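# 阿洛拉家具装配线自动化

**阿洛拉家具装配线自动化**，指柜类家具制造商阿洛拉（Allora）在其布罗门（Bromen）工厂推行的机器人搬运与装配改造，以及由此引起的岗位、班次和车间习惯的变动。项目在厂内文件中称为“瓦伦特计划”（Valente），机械臂与控制软件由集成商法努斯（Fanus）供应。工厂管理层习惯称之为“升级”，车间里通行的叫法是“那几条胳膊”。

## 背景

布罗门工厂生产餐边柜、鞋柜和成套的柜门板件。改造之前，装配车间的板件搬运全部由人工完成：工人从料架上取下薄板，翻面，核对纹理方向，再放到定位台上。这道工序在工资表上归入“辅助作业”，意思是报酬较低；在质量报告里则归入“关键环节”，意思是出了问题要追究。

薄板的难处在于它看起来不难。板件窄而长，拿在手里会颤，边缘的封边条一磕就掉漆。老工人有一套办法：拇指压住板面靠上三分之一处，其余手指托底，转身时先转腰后转手。这套办法从未写进任何作业指导书。计划启动后，法努斯的工程师请工人口述这一动作，得到的答复是“就那么拿”。该答复被完整记入需求文档，编号齐全。

## 实施过程

### 仿真阶段

计划的第一阶段不涉及任何真实设备。法努斯在软件中搭建虚拟室内环境，让虚拟夹爪反复练习夹取和移动板件，通过后再转到实机。选择先仿真的理由是成本：虚拟木板摔坏了不必填报废单，虚拟柜门划伤了也没有人要扣奖金。

虚拟环境沿用了软件自带的家居布置，有地板，有柜子，有窗帘一类的陈设，与布罗门车间的水泥地和日光灯相去甚远。工会代表在一次说明会上询问，机器为什么可以在木地板上培训，而新员工的培训安排在锅炉房隔壁。会议纪要对此的记录是“已收悉”。 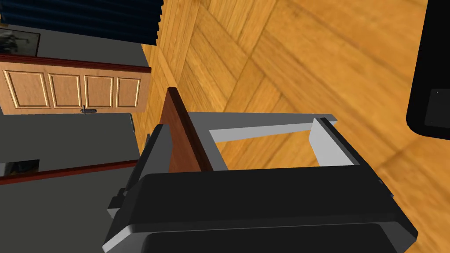
仿真阶段持续时间超出原定安排。夹持力是争论最多的参数：力小了，板件在移动中会偏转；力大了，实机上会在封边处留下压痕。软件里的木板不会留压痕，这一点在仿真报告中属于优点，到了实机阶段便成了另一回事。

最终采用的参数由法努斯工程师与两名装配工共同调定。装配工的贡献主要是站在旁边听夹爪合拢的声音，然后说“紧了”或“还行”。报告将此称为“专家经验引导的参数优化”。

### 实机阶段

首批 7 台机械臂于 5 月进入装配车间，替代定位台前的人工取放。每台机械臂划定一块作业区，地面涂黄线，人员越线则设备停机。此后一段时间，停机的首要原因是有人抄近路去饮水机。工厂先后张贴过三版告示，最后把饮水机挪了位置，停机次数随即下降。法努斯在季度总结中将这一改善列为系统稳定性提升。

机械臂的节拍比熟练工人略慢，但不吃午饭。管理层看重后一点，工人则注意到前一点，并在头几个星期里颇为自豪地提起。节拍经过调整后，这个话题便很少有人再提。

## 岗位变动

改造前装配车间共有 73 名工人，其中相当一部分从事取放与翻板。按照与工会达成的协议，工厂在改造期间不因自动化裁员，空缺岗位则不再补充。由于家具厂的年轻工人本来就留不住，这一条款的实际效果比字面上显著得多。

原取放岗位的去向大致有三类：

- **设备看护**：负责处理卡料、掉件和报警复位。岗位说明书强调“预防性思维”，日常工作以按绿色按钮为主。
- **来料检验**：在板件进入料架之前剔除翘曲件。人手能够迁就一块略有翘曲的板，夹爪不能，于是原先由手完成的迁就，改由眼睛在上游完成。
- **终检与返修**：修补漏检造成的磕碰。该岗位在计划书中预计逐步取消，至今仍在招人。

工资方面，设备看护员的级别高于原辅助作业，检验员与原先持平。看护员人均负责多台设备，体力负担减轻，但对走神的容忍度也随之降低：过去一个人出错，耽误的是一块板，现在耽误的是一排。多名看护员反映，一天下来腰不疼了，头疼。工厂医务室为此调整了常备药品的比例。

## 对班次与车间习惯的影响

自动化之后，工厂增设了夜间低人力班次，每班只留少量看护人员。夜班津贴按在岗人数发放，人数减少后总额自然下降，财务部门把这部分差额计入计划收益。值班人员则发现，空旷的车间里播放收音机，不再需要征求任何人的意见，这大概是夜班唯一得到一致好评的变化。

交接班的形式也有所改变。以往交班靠口头，内容包括哪一批板偏软、哪个料架轮子不灵、谁今天心情不好。现在交班以系统日志为准，日志记录报警代码与处理时间，不记录轮子。看护员后来在控制柜门上贴了一张纸，用铅笔补写日志没有的内容。这张纸已换过多次，审核人员每次来都要求撕掉，并在撕掉之前拍照留存，因为上面的信息确实有用。

给机械臂起名一事未获官方许可，但普遍存在。名字多取自车间里已退休的同事，依据是动作上的相似之处。停机最频繁的那一台，与被借用名字的本人有过一次见面，双方都没有发表意见。

## 效果与评价

计划书设定的目标是将取放工序的人工工时减少 50%。阿洛拉在内部通报中宣布该目标已经达成。工会指出，计算时未计入看护和来料检验所增加的工时；阿洛拉答复称，上述工时属于“新价值”，不宜与“旧成本”相抵。双方对同一张表格的理解至今不同，表格本身没有争议。

较少有人质疑的是伤病情况的变化。改造前，手部割伤和腰部劳损是装配车间最常见的报工伤原因，改造后这两类申报明显减少。夹爪维护过程中出现过夹手事件，均为轻伤，工厂据此修订了断电挂牌程序。新程序要求填写的表单比旧程序多一页，填写率因而成为新的考核项目。

质量方面，板件定位的一致性有所提高，返修则集中到少数几种缺陷上，其中以封边压痕最为顽固。法努斯建议更换较硬的封边材料，阿洛拉建议更换较软的夹指衬垫，两项建议分别处于对方的审批流程之中。

关于工人的看法，工厂做过一次不记名问卷，共发放 100 份，超过在岗人数，多出的部分供填错时更换。对“您是否支持自动化”一题，多数人选择“支持”；对“您是否希望您的子女从事本岗位”一题，多数人选择“不适用”。公司通讯刊登了前一题的结果。

## 后续安排

瓦伦特计划第二期拟将自动化范围扩大到柜门安装。该工序需要对准铰链并根据缝隙微调，法努斯已着手搭建相应的仿真环境。阿洛拉要求第二期的虚拟场景尽可能接近真实车间，包括光线、粉尘和过道宽度，法努斯为此单独报价。

第二期的人员安排尚未公布。工会要求在设备进场之前确定转岗名单和培训地点，并在书面意见中特别注明，培训地点不应在锅炉房隔壁。厂方表示正在研究替代场地，目前列入考虑的是饮水机搬走后空出来的那块地方。

## 参见

- 工业机器人
- 人机协作
- 机器人仿真
- 转岗培训
- 柜类家具制造

*本条目最后修订：2023年12月16日*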